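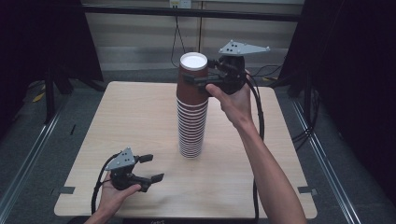
Ticket 389
Site: Sellgate
Area: Drinks prep, cup station
Raised by: Piyumi Dewan
Assigned to: Thanakorn Sombatkul
Priority: Normal (was High, changed by TS)
Status: Closed, one item carried over
Opened: August 13, 2022

Problem as reported

The cup station is pulling two cups at once and sometimes three. It started on the early shift. The arm takes the top cup, puts it on the filler plate, and the filler stops with "height fault" because there is another cup inside or stuck underneath. Someone then has to open the guard, pull the cups apart, close the guard and press resume. On the early shift we had 22 of these stops. Normal is two or three.

It is the paper cups, the brown ones. The clear cups on the other station are fine.

I would also like it noted that we were told when the station went in that one person could look after both lines. With this many stops that person can't leave the cup station, so the other line has been waiting for lids. P.D.

Log

TS, first reply
Thanks. Can you tell me whether the cups are from a new delivery, and whether they are being loaded straight from the sleeve or split first?

PD
New delivery, opened this morning. Same supplier, same size. Loaded straight from the sleeve as per the sheet on the guard.

TS
Please try the following and let me know after each one.
1. Take the stack off, turn it over and back, and fan it at the rims before loading.
2. Load a shorter stack, half a sleeve.
3. Check the finger pads for wear. If the edges are rounded, tell me which side.

PD
1. Helped for a bit. Doubles went down, then came back when we got to the lower part of the stack.
2. Better. One double in the whole half sleeve. But we are loading twice as often.
3. Pads look all right to me. Upper one has a bit of paper dust on it, wiped off.

TS
Then the grip is sound and it is the separation. These cups are sitting tighter in each other than the last lot. The arm closes under the rim and goes straight up. When people do it by hand they don't go straight up, they tip the cup a little or give it a turn. I'm going to compare with the hand-held recordings before I change anything.

TS
Looked through the paper cup set from January. There are 114 usable runs. In nearly all of them the person holds the cup just under the white rim and rocks it before lifting. A few people also drop the hand slightly first. The trouble is that the station was set up with the lift speed raised afterwards to meet the rate, and the rock is so quick at that speed that it does next to nothing. With the old cups it didn't matter.

PD
Who raised it? We asked at the time if it could run slower and were told the speed was fixed.

TS
I did, at the request of Brunau, who did the install. It isn't fixed. I should have told your shift it could be changed. Putting it in the site notes now.

TS, change made
Lift speed down two steps for the first part of the movement only. Rock angle up slightly. Rest of the cycle left alone. Please run a full sleeve and note any doubles.

PD
Full sleeve, one double, near the bottom. Filler didn't fault on it because Amount Check caught it first. Station is slower to listen to but we got through more cups this hour than the one before, as it wasn't standing still.

TS
Good. Leave it like that for the rest of the shift. I have set the counter back to zero.

PD, end of late shift
382 cups, three doubles, no triples. Guard opened three times. Everyone happier. Two comments from the floor which I said I would pass on:

The resume button is on the far side of the guard from where you pull the cups out, so every stop is a walk round. Can it be moved, or a second one fitted?

When the arm is waiting for a stack it gives the same beep as it does for a fault. People run over for nothing. The older hands have started ignoring it altogether, and that will catch us out one day.

TS
Beep is easy, I'll change it to a single tone for "load me" and keep the repeat for faults. Done while writing this. Please tell the night shift or they'll report it.

Button is not mine to move, as it is part of the guard circuit. Sent to Cassim as a separate request. I have asked for a second button on the loading side.

PD
Thanks. About the staffing. I know it isn't a technical fault but this is the only place it gets written down. Before the station there were two of us on cups and one on lids. Now it is one for the lot. That works on a good day. On a day like this the one person is doing nothing but pulling cups apart and gets the blame for the lids as well. Could the stop count go to the shift lead's screen, so they can see when to send a second person over?

TS
The count is already stored, it just isn't shown. I can put it on the shift screen with a warning at six stops an hour. I'd want the lead to agree the number. Suggest six to start with and change it if it's wrong.

PD
Agreed with the late lead. Six is fine.

TS
Added. It shows in amber next to the line name and clears itself on the hour.

Recordings

TS
We also need new runs with this batch of cups, full stack down to the last few, as the January set was mostly part stacks. Anyone on days who has used the hand grippers before can do it. Paid as normal hours. Please hold under the rim and lift the way you would at work, don't try to copy the arm.

PD
I'll do some and so will two from lates. One request: last time people thought they were being timed. Can you put in writing that they aren't?

TS
They aren't timed and names are not kept with the runs. I'll put that on the sheet that goes with the grippers.

Cause
Tighter nesting in new cup batch. Lift too fast for the rocking movement to separate the cups.

Fix
Lift speed reduced at start of movement, rock angle increased. Load tone changed. Stop count shown on shift screen.

Carried over
Second resume button, with Cassim.

Also applies to
Zarorley has the same station and gets its cups from the same supplier. TS to send them the settings before they open the new batch.

Closed by TS, agreed PD.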